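Initz College, Sakadstead
Supporting Learners with Additional Needs
Unit 5: Dyspraxia (Developmental Coordination Disorder) in the Secondary Years

Purpose of this handout

These notes accompany the lecture and should be read before the seminar. Students are expected to know the main terms and to be able to relate them to a placement setting.

Background

Developmental coordination disorder, often called dyspraxia in the United Kingdom, affects the learning and carrying out of coordinated movement. It begins in childhood and commonly continues into adult life. It is not a measure of intelligence, and many pupils with the condition achieve well in subjects where they are able to show what they know. A diagnosis requires that the difficulty interferes with daily life or school work and is not better explained by another condition.

By the age of 11 a pupil may have found ways of managing familiar tasks. Transfer to secondary school removes many of these. The pupil must find several rooms, carry equipment all day, change for physical education in a short time and write at greater speed. Staff sometimes read the result as carelessness or lack of effort.

Planning and carrying out movement

A practised movement makes few demands on attention. For a pupil with dyspraxia the same movement may need conscious thought each time -- fastening a tie, ruling a margin, pouring a liquid in the laboratory. Fatigue is therefore common, and is often most marked in the afternoon.

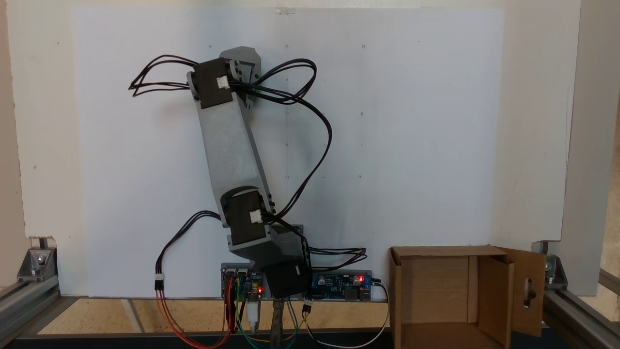

Handwriting deserves separate comment. Speed and legibility tend to compete, and a pupil asked to improve one will usually lose some of the other. Schools should consider early teaching of keyboard skills, printed notes in place of copying from the board, and extra time where the rules of the examination allow it. A laptop issued in the final year, without practice beforehand, is of little use.

Organisation is the second area of concern. Written timetables, a fixed place for each item of equipment and instructions given one step at a time are all simple to provide. They should be agreed with the pupil, who may not wish to be singled out.

Social and emotional effects

Repeated failure in public, especially in team games, can lead a pupil to withdraw. Anxiety and low self-esteem are reported more often in this group than among other pupils. Activities such as swimming, climbing or walking may be better received than ball games and help to maintain fitness.

Working with families

Parents often hold detailed knowledge of what has already been tried. The Daly Home and School Record, available from the unit office, gives a format for collecting it. Students on placement at Bodow must ask the supervising teacher before making contact with any family.

Seminar preparation

Choose one lesson observed on placement and note the physical tasks it required. Suggest one adjustment to the task and one to the room. Be ready to speak for 5 minutes.

Assessment

The written assignment carries 40 per cent of the unit mark and is due in June.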